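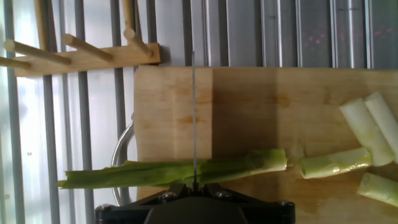 Leafy end to the left, white pieces to the right.

Filed under: Food & Neighborhood
April | by Emiliano Palma

Soup night is back at Busetero

Good news for anyone who missed it over the winter: soup night at Busetero is on again, and it starts this month! Doors open at 6 p.m., bowls go out at 7, and it's still pay-what-you-like (there's a jar by the door, same jar as always).

I went to the last one before the break and they served 58 bowls, which is a lot of chopping for a kitchen that size. The first pot of the new season is potato and greens, my favorite, so I'm not exactly neutral here. Antoniadis, the produce shop on the corner, is giving the kitchen a good price on everything green through the end of the season.
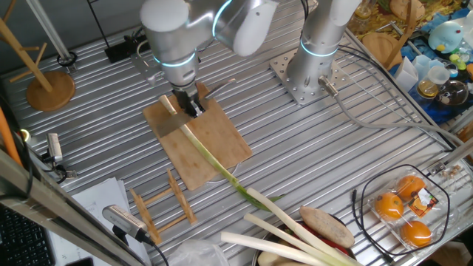
Bread comes from Stakarov again, the dark one with seeds, and they've promised 40 loaves for opening night. If you're someone who likes the heel, get there early, I've lost that fight more than once.
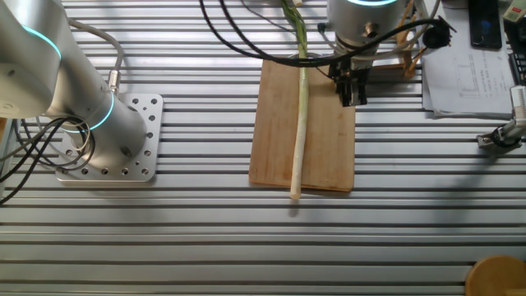

A few of us have been arguing about how to cut the greens for this soup. I used to chop everything in one go and throw it all in, and the tops always turned to string. Now I keep the two ends apart. With a stalk as long as this one, the white tip poking out past the bottom of the board and the leaves fanning out at the other end, I'd slide it up a little, slice the white part thin for the butter, and save the leafy tops for the last few minutes. My sister does it all in big chunks and hers is pretty great too, so do what you want.

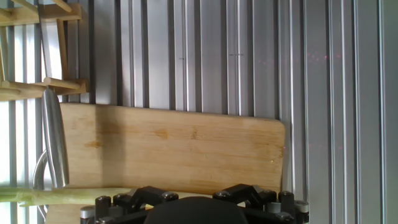 Want to help chop?

Prep starts at 4 p.m. in the back kitchen. Bring an apron and, if you have one you love, your own knife. No sign-up for eating, but please put your name on the sheet at the Dunum library desk if you're coming to chop or wash up. Kids are welcome at both. Second helpings after 8, if there's any left in the pot.

Contact the Dunum news desk | © Dunum Neighborhood News | Back to top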